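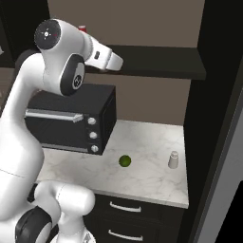

Kitchen set in the Okitz simulator, gripper up by the shelf, toaster oven below.

Okitz is the planning tool I wish I'd had years ago! You load a kitchen, pick a goal, and it works out arm paths that stay clear of the shelf edge, the counter and whatever's lying on it (limes included). The base pack has 70 kitchen layouts, and you can queue up to 3,000 runs overnight – I usually start mine before dinner.

New in September: six more grasp planners and a much faster replay view. Simin Ranjbar wrote the setup guide, so start there.

Stock code: 612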